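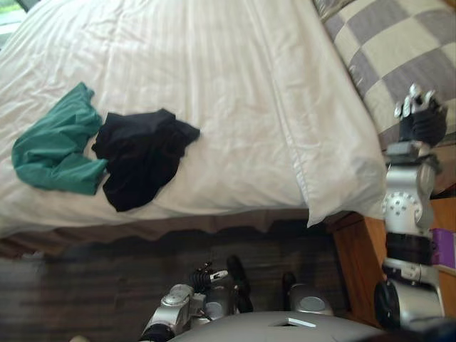
Two garments on a white duvet, neither of them folded.

Clothing stores should tell us how long a garment will last. They tell us the fiber, the country and the wash temperature. They don't tell us whether the elbows will hold through a second winter, and that is what most buyers would like to know.

I paid $39 for a work shirt from Vekora in September of last year. By spring it had worn through at both elbows. The fabric everywhere else was fine. My older shirt cost less, came from a market stall in Tomar, and is still in use. Nothing on either label would have helped me tell them apart. 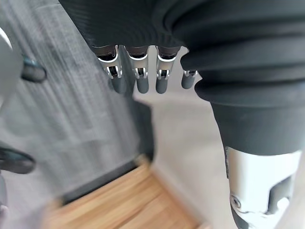 Wear happens where a garment bends. Elbows, knees, the inside of a collar and the top of a pocket all go long before the back panel does. In a mechanical finger the bend is given to a separate part, a silver bracket with a small dark pin through it, and the gray tip below is left alone. A sleeve has no such part. The same cloth has to cover the arm and do the bending, so a test done on a flat sample says little about a shirt.

Some makers do run bending tests. I would like the result printed on the tag as a plain number.

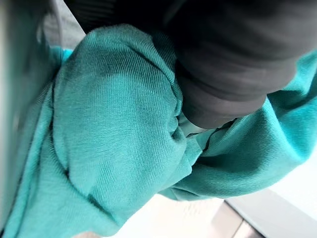
It could be as simple as the number of folds before the cloth thins. A shirt marked 500 would be a cheap shirt, and people who need a cheap shirt could buy it knowing that. A higher number would give the better maker a reason to charge more. At present the higher price might be paying for the cloth or for the store's rent, and the buyer has to guess which. 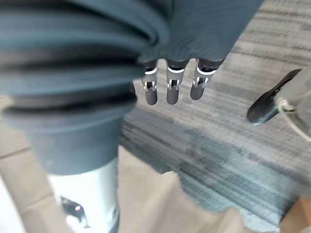
Bernadette Ó Dubhghaill wrote to me that a number would be gamed within a year, and that she would sooner have a two-year guarantee on seams and elbows. I take the point about gaming. A guarantee still asks the buyer to keep a receipt and argue at a counter, and few people will do that over a shirt. I would accept both. If I could have only one, I would take the number on the tag.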